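Home > Play Kitchen > Boards and Cutting Sets

Dilura Lemon Board Set
Item no. 392
Sold by Bonatley

A small play kitchen set with a light wooden cutting board, round yellow lemon slices and a yellow toy knife. We also keep a plain white bowl that goes with it, listed separately further down this page. The set is sized for a child at a table and takes up very little shelf space when it is put away.

The board is rectangular. The slices sit flat on it, and a child can move them on and off, lay one over another, or carry them across the table to the bowl. The knife is for pretend use. It will not cut real food and should not be used for that.

Price: $20 per set
Shipping: leaves our Dekodville stockroom within 7 working days

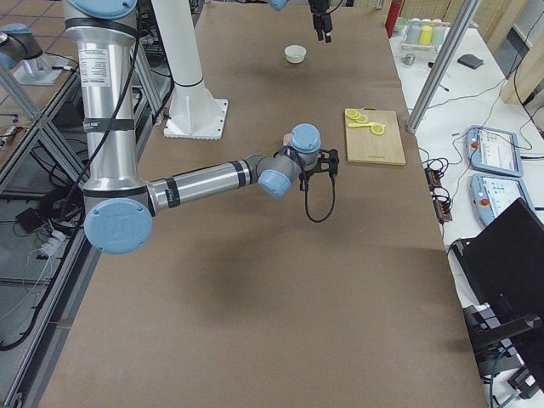
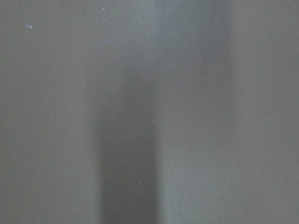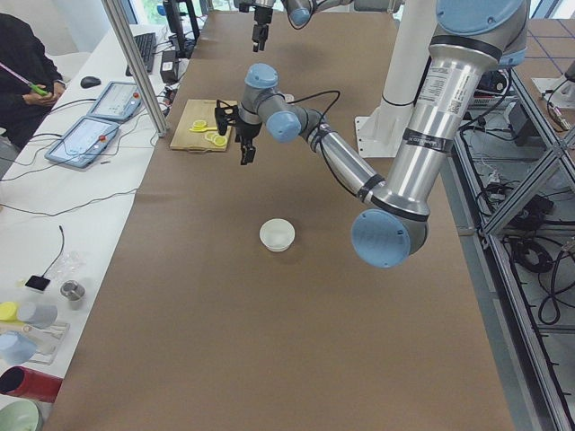

Board with lemon slices and white bowl on brown paper, first and last pictures.

What comes in the box

Cutting board, light wood
Lemon slices, yellow
Toy knife, yellow
Storage bag with drawstring
Care card

The bowl, cups and table paper are not part of the set.

White bowl (add-on)

The bowl is small, round and shallow. Most buyers use it as the place where the slices go once they have been "cut." It can be ordered with the set or later on its own. If you order both together they ship in one box.

Care

Wipe the board with a damp cloth and stand it on its edge to dry. Do not soak it or put it in a dishwasher. The slices and the knife can be washed by hand in warm water with a little dish soap. Let everything dry before it goes back in the bag.

If the surface of the board starts to feel rough, rub it lightly with fine sandpaper along the grain. A thin coat of food-safe mineral oil once or twice a year is enough for a board in classroom use.

Table cover

Brown kraft paper makes a good cover for a play table. Tape it down under the edges so it does not slide, and change it when it tears. We carry the Yordanov roll, 600 inches long, in the Paper and Tape section.

Replacement parts

Slices get lost. You can order single lemon slices and single knives without buying the whole set again. Boards are also sold alone. Use the item number at the top of this page and write the name of the part in the order notes.

Schools and group orders

Child care centers and schools can pay by purchase order. Send the order to Kastriot Papadopoulos in our school accounts department and include a delivery address where someone can sign. Orders placed in June are held until the new school term unless you ask for them sooner.

Returns

Unused sets can be sent back in the original box. Put the packing slip inside. We refund the price of the set once we have checked it in. Return shipping is paid by the buyer unless the part was broken or missing when it arrived. In that case, write to us before you send anything back and we will mail the part.

Page updated 11/28/24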